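Cirkham se queda sin el comedor de la calle Jitaru (de momento)

Lo supe como se saben aquí estas cosas: haciendo cola para el pan. La señora de delante le decía al panadero que el comedor escolar de la calle Jitaru no abriría en septiembre, y yo, que llevo comiendo allí de invitado una vez por trimestre desde que me encargaron esta sección, me salí de la cola y me fui directo a preguntar. Sin pan, por cierto.

Pues es verdad, pero a medias. El comedor cierra por obras y los niños comerán en el pabellón Gulow hasta que terminen. La cocina vieja tiene la extracción estropeada desde antes del verano y el suelo levantado junto a las cámaras, y en agosto, cuando entraron a mirar, decidieron que no valía la pena seguir poniendo parches. Me lo contó Sunita Pant, la jefa de cocina, en la puerta de atrás y con el delantal puesto, mientras firmaba un albarán de patatas apoyada en la pared.

"Yo llevaba pidiéndolo mucho tiempo", me dijo. "Lo que me da pena es el horno. El horno iba bien."

El traslado afecta a 919 alumnos de los dos colegios que comparten el servicio, que son muchos platos para un pabellón pensado para el balonmano y las fiestas de fin de curso. Le pregunté si cabían. Todos a la vez no, claro. Habrá dos turnos, el primero a las doce y media y el segundo a la una y media, y los pequeños entran siempre antes. Los de secundaria ya están protestando porque les toca la paella del segundo turno, y quien haya comido paella de segundo turno sabe que tienen toda la razón del mundo. 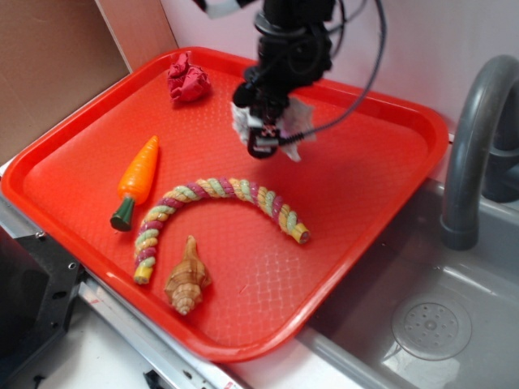
Lo que más me interesaba a mí, lo confieso, era el menú. Vistuvard, la empresa que lleva el servicio, ha presentado uno nuevo para el tiempo que dure la obra, y he podido leerlo entero con un café delante. Más verdura al horno, menos rebozado, legumbre dos veces por semana y fruta de postre todos los días menos uno. El día que falta hay yogur. Desaparecen las croquetas! Esto último lo he releído varias veces por si me había saltado una línea, pero no: en el pabellón no hay freidora y las croquetas no vuelven hasta que vuelva la cocina.

Nabil Abou Jaoude, que es quien ha hecho los menús en Vistuvard, se rió cuando le llamé para protestar (protesté con educación, que conste). Me explicó que cocinarán en la central y llevarán la comida caliente en contenedores, y que con ese sistema lo frito llega hecho una pena. "Prefiero que las echen de menos a que las coman blandas", me soltó. También me dijo que la crema de zanahoria gana mucho con el viaje, cosa que pienso comprobar personalmente.

El precio del menú no se toca. Eso sí lo pregunté tres veces, a tres personas distintas, y las tres me contestaron lo mismo. Las becas de comedor tampoco cambian y no hay que volver a presentar ningún papel; quien la tenía concedida la sigue teniendo. Si vuestro hijo tiene alguna alergia, en cambio, sí os toca pasar por secretaría antes de que empiece el curso y firmar una hoja nueva, porque la elaboración se hace en otro sitio y quieren revisar las fichas una por una. Es un momento. La ventanilla abre a las nueve y cierra a las dos, y a las dos cierra de verdad.

Luego está la cuestión del camino. Desde el colegio de arriba hasta el pabellón hay 6 minutos a pie, según el plan que ha repartido la dirección. Yo lo hice ayer a paso de adulto con prisa y me salió clavado, pero yo no llevaba detrás a una clase entera de primero parándose a mirar una oruga. Los monitores harán el recorrido con los grupos por la acera de la derecha, y el ayuntamiento ha prometido pintar el paso de peatones que está medio borrado delante de la farmacia. A día de hoy sigue medio borrado.

Hablé también con algunos padres a la salida de la reunión informativa, que fue larga y con bastante calor. Doğukan Sönmez, que tiene a dos en primaria, estaba más preocupado por el invierno que por la comida: "Con sol, estupendo. A ver en enero con lluvia y mochilas". En la reunión le contestaron que para los días malos habrá un autobús de 60 plazas haciendo viajes, aunque cuando alguien preguntó quién decide qué es un día malo hubo un silencio y pasaron al punto siguiente.

Cauã Frota, en cambio, salió encantado. Su hija juega en el pabellón por las tardes y dice que así se ahorra un viaje -- come allí, hace los deberes allí y entrena allí. Lo de los deberes todavía no está confirmado, aviso. Se está mirando si se puede dejar abierta la sala pequeña de la planta de arriba, pero eso depende de que haya alguien para vigilarla, y por ahora no han encontrado a nadie.

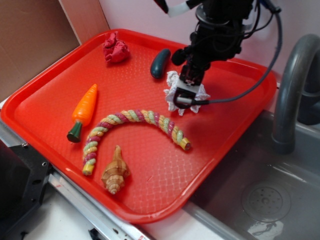
Bandeja roja con juguetes y una pinza negra que sujeta un paño blanco

¿Y hasta cuándo? Pues la obra tiene que estar lista para las vacaciones de primavera. Tsutomu Iwasaki, el arquitecto, me enseñó los planos extendidos sobre el capó de su coche y parecía tranquilo, pero también me dijo que todavía no han levantado el suelo del todo y que debajo puede haber sorpresas. La cocina nueva tendrá entrada de mercancías por el lateral, una zona aparte para los menús sin gluten y ventanas que se abren, que para Sunita es lo más importante de todo el proyecto. El horno, por cierto, se queda: lo van a desmontar, guardar y volver a instalar. Se lo dije a ella nada más enterarme y me contestó que ya lo creería cuando lo viera enchufado.

Los horarios de los dos turnos y el menú del primer mes están colgados en el tablón de la entrada. Las inscripciones siguen abiertas hasta que empiece el curso.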